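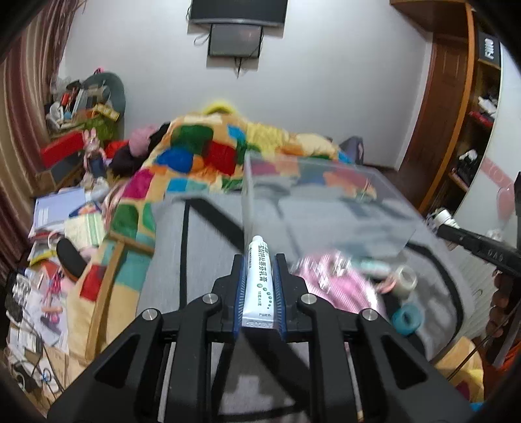
Ticket: Stutter and rubber-banding in online matches after the winter patch
Game: Trallov
Status: Solved
Category: Performance and connection
Map affected: Rumwood (others fine)

Opening post

Hello all, and thank you in advance to anyone with the patience to read this through. I've been playing Trallov since the early test weekends and it has always run beautifully for me, even on my rather elderly machine, so I was quite put out when the December patch landed and I suddenly couldn't get through a round on Rumwood without the whole thing seizing up.

What happens is this. The first few minutes are lovely and smooth. Then, usually when both teams meet at the sawmill, the picture freezes for a moment, and when it comes back I'm standing somewhere I left a little while ago — often in full view of the enemy, who are very grateful. My frame rate drops to 18 and then climbs back up as though nothing had happened. My squad in Osdale (that's our clan, we play most evenings) have been very kind about it, but we lost a ranked match 9 to 2 last night and I'm afraid a good share of that was me running into the same doorway over and over.

Things I've tried already:
Restarting the game and the computer.
Turning every graphics setting down to low.
Plugging in a network cable instead of using the wireless.
Asking the rest of the household to stay off the television for an hour, which went down badly.

None of it has made the slightest difference. Practice mode against bots is fine, even on Rumwood.

Reply from support

Hello, and thanks for such a thorough report. Could you do three things for us, please?

First, open Settings, then Network, and tell us which server region is selected. Second, turn on the performance overlay and play one full round on Rumwood. Third, send us the log from the Trallov folder in your documents. Please leave the graphics on low for now so that we're only changing one thing at a time.

Reply from me

Right, I've done all that, and I made a cup of tea and played two rounds to be on the safe side. The region was set to Automatic. The overlay said my ping was steady at 20 nearly all the way through, so I don't think the line is to blame, but a little yellow symbol like a stack of plates came up each time I froze. I looked in the help pages and couldn't find what it means. The log is attached. It's very long, sorry.

One more thing I noticed, in case it's useful: it only seems to happen if somebody on the other team is wearing one of the new Ait Brahim outfits from the season pass. I did wonder if I was imagining it, but it happened in both rounds.

Reply from support

You weren't imagining it, and that last detail saved us a fair bit of digging. The yellow symbol means the game is waiting for files from your drive. Your log shows the Ait Brahim outfit files being loaded afresh each time a player wearing one comes into view, when they should be kept ready from the start of the round. While the game waits, it misses updates from the server, and that's why you find yourself moved back when it catches up. Bots don't wear season pass outfits, so practice mode stays smooth.

Please try the following, in this order:

1. Close the game and the launcher completely.
2. In the Trallov folder, delete the folder called cache. Leave the one called profile alone, as your key bindings are in there.
3. Open the launcher, choose Verify files, and let it finish.
4. Start the game and wait at the main menu until the small bar in the corner has filled. It's slow the first time.
5. Play a round on Rumwood with the overlay still on.

Reply from me

Well, I'm delighted! I did very nearly delete the wrong folder — my fault for reading too quickly — but I caught myself. The verify step found two damaged files and replaced them, and the bar at the menu took so long that I went off and did the washing up. Since then I've played a whole evening on Rumwood, with Ait Brahim outfits all over the sawmill, and haven't had one freeze or seen the yellow symbol at all. I've put the graphics back up to medium and it's still behaving.

Thank you so much for your help, and for being so patient with my long messages. Osdale play again tomorrow evening.

Reply from support

Lovely news. If the yellow symbol comes back after a future patch, repeat steps 1 to 4 and reply here, and the ticket will reopen by itself. Marking as solved.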